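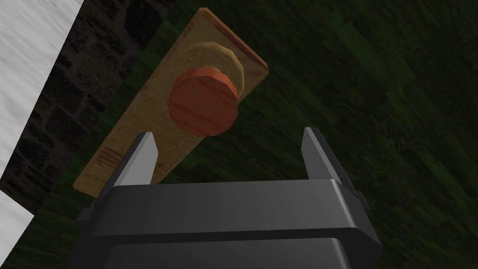

Can a machine put the kitchen in order?

Robots and the everyday chore: what works, and what does not yet

The promise of a machine that clears the table and puts away the shopping has been repeated for several decades. Vacuum cleaners that steer themselves are common enough, and factories have long used robot arms for welding and packing. Between the two lies a large body of ordinary work, most of it done by hand in kitchens, stockrooms and small workshops, which has proved very hard to pass on to a machine.

Much of that work now begins on a screen. At Nodis, a research group concerned with household tasks, a simulated kitchen is used before any hardware is allowed near real crockery. The setting is plain, with a wooden board, simple round shapes to be picked up, and a marble worktop. A gripper with two fingers must approach a short red cylinder on the board while a pale disc of slightly greater width lies just behind it. To a person this is no task at all. To the machine it is a question of where one thing ends and the next begins, and how far the fingers should be apart when they arrive.

The group set its software 31 such tasks over the winter. It completed 20 of them to the standard required, which was that the correct object should be lifted and nothing else disturbed. Of those that remained, most failed at the moment of contact. The gripper came down a little to one side, or closed on two things at once.

The trouble with doors

Lifting an object is only part of housework. A good deal of the day is spent opening and closing things, and here progress has been slower. A door moves along a fixed path, and the hand that pulls it must follow the same path or lose its hold. People learn this as small children and seldom think of it again.

Sturen, a maker of fitted storage for care homes, has taken an interest in the question for practical reasons. Residents with weak hands find cupboards difficult, and staff spend time on them that could be spent elsewhere. The company has asked for trials with two-armed machines, in which one arm deals with the door and the other is kept free to reach inside. In simulation the approach can be rehearsed many times over, with the handle higher or lower on each attempt. The small block handles that suit a modern kitchen leave little for a narrow gripper to take hold of, and a few millimetres decide the matter.

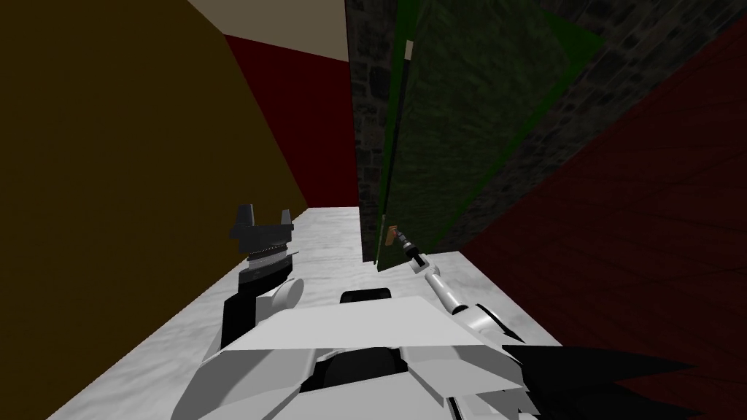
From the screen to the shop floor

Success in a simulated room does not carry over in full to a real one. Hinges stiffen with age, worktops are cluttered and the light changes through the day. Shemweta, which runs a packing hall for kitchenware, tried 2 machines on its returns bench last August and withdrew them after 13 days. They handled boxed goods well. Loose lids and pan handles were another matter, and staff were stepping in too often for the trial to be worth its cost.

The firm does not regard the exercise as wasted. Its managers now keep a list of jobs that they believe a machine could take on with modest changes to the bench – fixed trays and wider spacing among them – and a further trial is under discussion.

Brellent, which advises housing providers on equipment, takes a cautious view. Its guidance to members is that no general household robot should be written into building plans at present, although a clear stretch of worktop and handles of a regular pattern would do no harm and would help many residents in any case. The guidance will be reviewed when results from real kitchens are available in larger numbers.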